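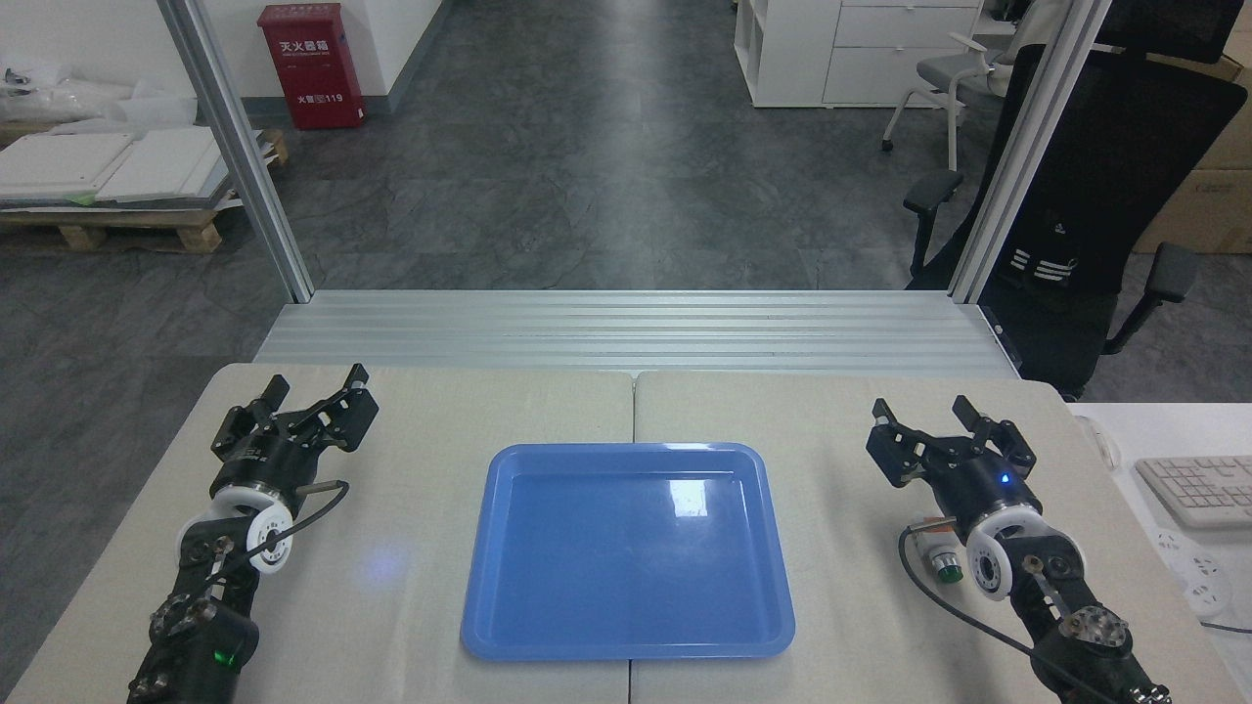

Re: [shopfloor] Are we there yet with two-armed benches?

Aiman Sembiring wrote:
> We had the Brirnum people through in February and I came away
> fairly keen. Two arms, a gripper on each, and a tray between them.
> It sorted the small parts for our Vernness kits without a person
> touching anything for the whole demo. They reckon a bench like that
> could take over kitting on the night shift within the year, and do
> the lunchroom dishes while it's at it. Has anyone on the list got
> reasons not to put in for a trial?

Aiman,

I've got a few, and I'll try not to be a grump about it.

First, how long was the demo? You say "the whole demo" but not how many minutes or how many trays. The one I sat through at Bomwood did 31 picks and everyone clapped. I asked for another go with the parts tipped in any old way and the rep wanted to get to lunch. We did get it in the end. Out of 30 picks it dropped or missed 25. Same parts, same tray, same afternoon.

Second, a tray on a bare table is the easy bit. Our kitting bench has tape ends, a box knife, somebody's gloves and three bins that were meant to go back to stores last week. The girls on nights work around all of it without thinking. Ask Brirnum whether their arms will, and get the answer in writing.

Third, two-fingered grippers. Fine for a block or a bottle. Our Khoo kit has 216 pieces in it, and a good share of those are flat washers and thin gaskets. Try picking a gasket off smooth plastic with a pair of pliers and you'll see what I'm on about. A shiny tray doesn't help the cameras much either. Ours at Bomwood kept reaching for the glare off the overhead lights until someone put a bit of matte cloth down. So now you've got a robot and a cloth that has to be washed.

As for the dishes, come on. I've been hearing about the dishes for as long as I've been in this trade. I'd be happy with a machine that could pick up a wet tray, turn it over, dry the corners and stack it, and do it again at three in the morning with no one standing by. If anyone on the list has seen that in an ordinary workplace, please tell me where and I'll drive there.

I'm not saying don't do the trial. If they're paying for it, have them in. But use your own parts, let your own people load the tray, and write down every time somebody has to step in, even if it's only to nudge something back to the centre. They never count the nudges. And don't let them take the bench you need for the Vernness order.

What was the price, by the way? You left that out.

Cheers,
Col

--
To leave this list, send a blank message with "unsubscribe" in the subject line.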